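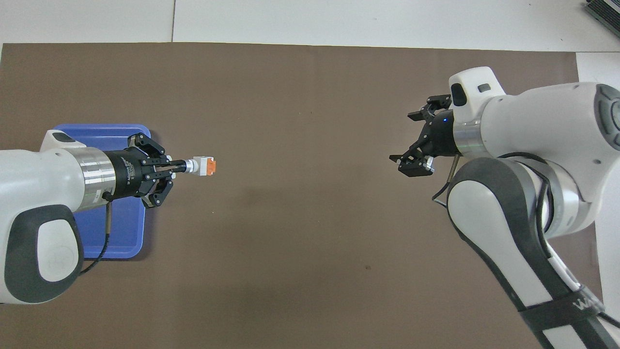

Put a mat on your table. A big one, bigger than you think you need, and leave it there for good. I've been saying this to anyone who'll stand still for the last few years, and since my sister has now asked me to please write it down and stop bringing it up at dinner, I'm writing it down.

I mean a work mat, the plain kind. Brown, gray, green, whatever they had. The sort you can set a screwdriver on without wincing, that stops a pen from rolling and a tiny screw from bouncing off to live under the radiator. Mine is brown and it covers nearly the whole table, and I love it more than any piece of furniture I own (and I own a very good chair).

For years I did all my fiddly jobs on a bare white tabletop. It was a nice table! It came from a shop called Tendima that was closing out its office stock, and it looked so clean that I spent half my time protecting it. I'd fix a flashlight on a folded newspaper. I'd glue a mug handle on a dish towel, and then own a dish towel with a mug handle on it. Every job started with five minutes of looking for something to put under the job, and quite a few jobs never got past that point.

Then I took a Saturday repair class from Helju Tamošiūnaitė, who taught in the back room of a bicycle shop and had opinions about tables. All of her tables were covered. She wouldn't let us unpack a single tool until we'd wiped the mat down with our hands, palms flat, to feel for crumbs and old bits of wire. I thought this was a little theatrical. By lunch I was doing it without thinking, and I still do it every time I sit down. It's a lovely way to start! You find out what you left behind last time and you slow down a notch.

A mat tells you where the work is. On a bare table the work spreads. The mail comes in from one side and somebody's lunch from the other, and before long you're holding a battery cover in your teeth. With a mat there's an edge, and everyone in the house can see it, including the people who claim they can't see edges. Keys go on the white part. The half-built thing stays on the brown part. I have never once had to explain this rule to my kids, and I have had to explain every other rule in the house about 2,000 times.

The second half of my sermon is the tray. If the mat is the workshop, you still need somewhere for the pieces to go, and it should have a rim and rounded corners. The rim is obvious. The rounded corners matter more than you'd expect, because a square corner is where washers go to hide, and you'll be in there scraping with a fingernail. Plastic is fine. Plastic is great, in fact. Mine is blue, and blue happens to be a wonderful color for this, as hardly any small part in the world is blue. Silver screws show up on it, black caps show up on it, and anything orange practically shouts.

My neighbor Kamarul Osman disagrees with me here, and I should be fair to him. He uses muffin pans. Every screw gets its own cup, in order, clockwise, and when he puts a thing back together he goes counterclockwise and it works. I've watched him rebuild an entire Ludiron sewing machine this way, over two evenings, without a single leftover. I admire it enormously and I can't live like that. I want one shallow tray where I can see everything at once and push it around with a finger. Kamarul says this is why I have a jar of mystery screws. He's right about the jar.

Where I won't budge is size. People buy a mat the size of a placemat, find it useless, and decide mats are useless. Of course it was useless, your elbows weren't on it! A mat has to take your elbows, your forearms, the tray, the thing you're working on, and the thing you're going to knock over. Two people should be able to sit at opposite sides and pass a part across the middle without either one reaching past the edge. That's my test, and I think it's the best one. So much small work goes better from two sides, with one of you holding and the other one taking. You hold the stem and I'll pull the cap. If you drop it, it lands on something soft between us and we both know where it is.

I'd go further and say the mat should stay down. Sigita Adomaitis, who I've been arguing with about this since December, rolls hers up every night and stands it in the closet. Her table is also where she eats, so fine, I understand. But a rolled mat curls at the ends, and it sulks for the first hour, and worst of all it turns a two-minute job into a decision. Half the value of mine is that it's simply there when the remote stops working. I sit down, wipe my palms across it, pull the tray over, and the remote is fixed before I'd have found the newspaper in the old days. If you have any table at all that you don't eat at, give it over. A desk will do. So will the end of a long table, if you're stubborn about it.

I get asked about cost a lot, as if I were recommending a boat. You can get a good-sized mat for 15 dollars secondhand, and a tray for less than lunch. There are fancier ones, naturally. I once stood in front of a 200-dollar mat from Zanico with printed grids and a little magnetic section, and I wanted it badly for the length of a parking meter. Then I went home and put my hands on my plain brown one. No grid. There's a faint dark spot out in the open part and some slightly uneven shading that I've stopped noticing. It was already exactly what I needed.

So, a big mat, left down, and a tray with a rim. Start with whichever you can find this weekend. If you end up with a spare tray, Kamarul's muffin pans are getting rusty and I'm still hoping to convert him.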